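手首視点画像を用いた把持動作学習 中間進捗報告(5月分)

提出先:Mulix 研究開発管理部
実施:Harasym 作業班

1. 当月の位置づけ

本報告は、卓上家電を対象とするマニピュレーション学習のうち、第2フェーズ前半の実施内容をまとめたものである。前回報告では、固定カメラのみを入力とする方策(以下、基準方策)が、抽出口直下のような狭い空間で容器に接近する際に位置誤差を残すことを示した。当月は手首カメラの画像を主入力とする方策 Flenduris の学習と評価を行った。課題は、コーヒーメーカーのドリップトレイ上に置かれたグラスを把持し、水平を保って手前に引き出し、卓上の指定位置に置くまでの一連の動作である。

2. データ収集

遠隔操作による実演を240件収録した。操作者は2名で、同一の操作手順書に従った。各実演は、グリッパを開いた待機姿勢から開始し、グラスを卓上に置いて指を開いた時点で終了とする。途中で容器がトレイの縁に触れた実演も除外せず、接触ありの標識を付けて保存した。接触後の修正動作が学習に寄与するかどうかを後の段階で調べるためである。

収録時に変化させた条件は、トレイ上でのグラスの位置、グラス内の液量、接近開始時の手首高さである。液量は空の状態を含めて設定した。照明は天井灯のみとし、補助光は使用していない。筐体の設置位置は収録単位ごとに置き直し、卓上に基準線は引かなかった。

手首カメラの取付位置は前回から変更していない。この配置では両指の先端が常に画像内に入るため、指と容器の相対位置を外部校正なしに画像上で参照できる。その反面、グリッパ本体が画像の下側を占め、把持直前には容器の下部が隠れやすい。

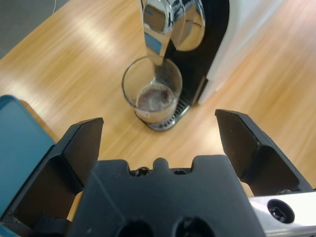 図1 接近段階における手首カメラ画像。グラスは開いた両指の間、抽出口の直下に位置する。

図1の段階では、グラスの輪郭と底部のコーヒー、その上の泡がいずれも視認できる。透明容器は縁の検出が不安定になりやすいが、液面が見える場合には、注意重みが液面付近に集まる傾向を確認した。液体が入っていない条件では重みがトレイの格子側に分散し、横方向の位置推定が不安定になった。また、鏡面の抽出口カバーには周囲が映り込み、卓面にも天井光の反射が生じる。これらの反射は手首の移動とともに画像上で動くので、単一画像による推定では誤検出の要因となる。

3. 学習方法

Flenduris は、手首画像の短い系列と関節角を入力とし、手先の相対変位と指の開度を出力する。基準方策との相違点は次のとおりである。

(1) 入力を単一画像から16フレームの系列に変更した。反射の移動と容器の移動を区別させることが目的である。
(2) 出力座標系をロボット基部から手先に変更した。筐体を置き直した際の再校正が不要となる。
(3) グリッパが占める画像下側の領域を固定マスクで除き、指先部分のみを残した。

(3)のマスクは手動で作成した。指の開度によって指先の位置が変わることから、開度ごとに用意する必要があり、当初の見積りより工数を要した。次期は開度から自動生成する方式に置き換える。学習は各条件とも最大3,000エポックとし、検証損失が下げ止まった時点で打ち切った。乱数の種を変えた再学習は当月の範囲に含めていない。

4. 評価結果

評価は収録に用いていないグラス位置で行い、基準方策と Flenduris を同じ初期条件で交互に実行した。判定は、引き出し中に容器が抽出口カバーまたはトレイの縁に接触しないこと、および液がこぼれないことの両方を満たす場合を成功とした。

液の入った条件では、Flenduris が基準方策を一貫して上回った。差が大きかったのは横方向の位置合わせで、基準方策に見られた片側の指だけが先に容器に触れる失敗がほぼ解消した。奥行方向の改善は小さい。手首視点では容器までの距離が画像上の大きさとして現れるが、把持直前には容器下部が隠れるため、最終区間の推定は関節角の情報に頼っている。

空のグラスでは両方策の差が縮まり、手先が目標の手前で停止する事例が残った。停止した事例の記録では、直前の数フレームで出力変位がほぼ零となっており、方策が把持完了の状態と誤認した可能性がある。指の開度指令は開のままであったことから、開度と変位の出力が整合していない。両者を別々の出力層で予測している現構成に原因があると考え、共通の潜在変数から出力する構成を試作中である。

各変更点の寄与を分けるため、系列入力のみを外した条件も評価した。この条件では、カバーの反射が強く写る高さから接近した場合に横方向の誤差が増加した。固定マスクを外した条件では成績の変化は小さく、収束が遅くなるにとどまった。マスクの効果は学習時間の短縮が主であると判断している。

5. 課題および計画変更

液量推定の追加は次期に繰り延べる。現在の収録では液量を記録票に手入力しており、画像との対応に欠落がある。欠落分の補完を優先し、完了後に着手する。

Comton 製の触覚センサを指先に取り付ける件は、取付後の指厚がトレイと抽出口の間の作業空間に与える影響を確認中である。干渉がなければ、奥行方向の最終区間に触覚信号を併用する。干渉する場合は指先形状の変更が必要となり、既存の実演データとの外観差が生じることから、追加収録の費用を別途申請する。

6. 次期の作業項目

空のグラスの実演追加収録
開度に応じたマスクの自動生成
出力構成の変更と再学習(乱数の種を変えた反復を含む)
液量記録の補完
触覚センサ取付時の干渉確認

予算の執行は計画の範囲内である。計算資源の使用量は系列入力への変更に伴い増加したが、固定マスクによる収束の短縮で一部を相殺した。次回報告には、再学習後の条件別成績表と失敗事例の分類を添付する。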